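Review: Rasora 18 packing and parcel planning software, desktop version
Reviewed by Irena Pawlak, Mar 15, 2025

Rasora 18 is a cartonization program from Liteck. It takes a list of items with dimensions and weights, a list of available shipping cartons, and returns a packing plan. I ran it for a month on the order export of a dry-goods mail-order shop, 1,000 orders in total, on a four-year-old office desktop with 16 GB of memory. The license was bought at the normal price.

## Installation and import

The installer is plain and finishes without a restart. Import accepts CSV and XLSX. Column mapping is manual the first time and can be saved as a profile. Decimal commas are handled if the locale is set before import; if it is set afterward, the whole file has to be loaded again. Of the 1,000 orders, 903 came in clean. The remainder had missing weights, and the program lists each one by row number with the field at fault. Henryk Domański, who keeps the shop's item master, corrected them from that list in one afternoon.

Items can be given a handling class (fragile, upright only, no stacking). Classes are inherited from the product group, with an override per item. The override is hidden under a right-click menu and isn't mentioned in the manual.

## Preview window

The 3D preview has orbit, pan and zoom on the mouse. Zoom has no lower limit. The Home key resets the camera. Faces turned away from the light render as flat black, and I would like an option for edge lines. There is no section view, and that is the feature I missed most when checking layers in tall cartons.
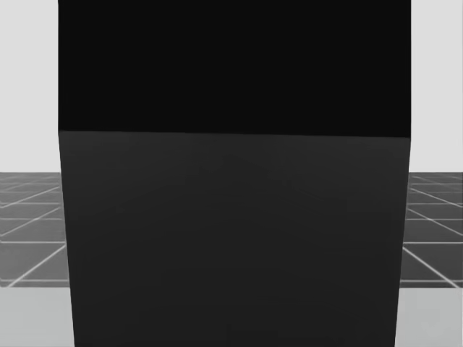

## Packing results

Rasora offers two solvers. The fast one plans a typical order before the progress bar is drawn. The thorough one is slower and tries all permitted rotations. For orders of up to six items I found no difference between them worth the wait. For mixed orders with one long item, the thorough solver often chose the next smaller carton.

Stack weight limits are respected. The upright-only flag is too, with one exception: items imported as part of a kit lose the flag. I reported this and received a reply from Hanna Szczepańska at Liteck confirming it as a known fault, with a fix planned for June.

Single-item orders are the weak point. A small retail carton of the gelatin dessert size should go into a padded mailer, but mailers have to be entered as rigid boxes with a fixed height.

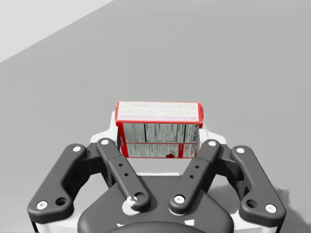

The workaround is to define each mailer three times at different heights and give all three the same stock code. The solver then picks the lowest that fits, and the pick sheet prints correctly.

## Printing and export

Pick sheets print on letter or A4. Label printers are supported through the system driver only. Export to PDF is limited to 700 plans per file, and longer runs must be split by hand.

## Verdict

Good solver, careful import, thin documentation. Shops that send mostly mailers should wait for the next version.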